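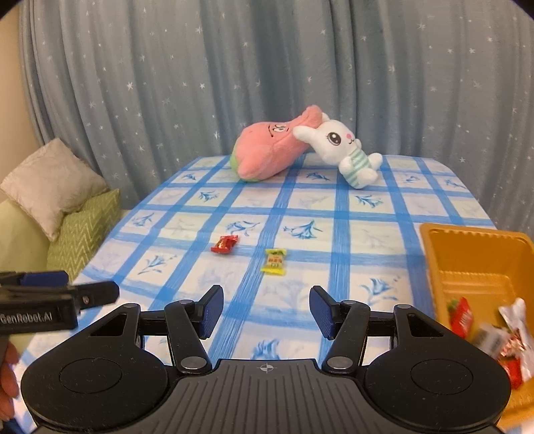 Willy Jacobs wrote to me last week to ask when he can stop tidying up after his grandchildren and hand the whole business over to a robot. "I don't want it to dance," he said. "I want it to pick things up and put them where they go."

Fair enough, Willy! My short answer is not yet, but you can find out for yourself how near a machine is to a given chore, and you don't need to own one. I do it at the kitchen table with a pair of salad tongs, and it takes me 15 minutes.

What you need

A pair of tongs with flat ends, a shallow tray, a patterned tablecloth and a handful of wrapped sweets. Sweets are brilliant for this – they're light, shiny and all slightly different, and the twisted ends go floppy just when you want them not to.

Step 1. Scatter the sweets on the cloth and put the tray to one side. Don't line anything up. A machine on a shop floor usually gets its parts facing the same way, and your living room never will.

Step 2. Pick up one sweet with the tongs, using one hand only, and put it in the tray. Easy? Now do it again and watch what you do when it slips. I squeeze harder, then nudge the thing round and try from the other end, all without thinking. Somebody has to teach a machine every bit of that, or show it enough times that it gets the idea.

Step 3. Try grabbing by the twist, then by the middle. The middle is steadier, but the twist is easier to reach when two sweets are touching.

Step 4. Put on a thick oven glove and repeat. You've now lost most of your sense of touch, and I find this the nearest thing to being a robot (my score drops horribly).

Step 5. Take some sweets back out of the tray. The sides get in the way, and going in at a slant works better than straight down.

Reading your results

If you managed with the glove on, I'd call the chore nearly ready. If you had to take it off, or bring in your other hand, I'd give it years. Sorting sweets passes for me most days. Folding a fitted sheet doesn't, and I can't do that one with bare hands either.

Mei-kuen Yu tried the same thing with socks and got 4 pairs done before she threw the tongs in the sink. I'll do cutlery next, probably in June.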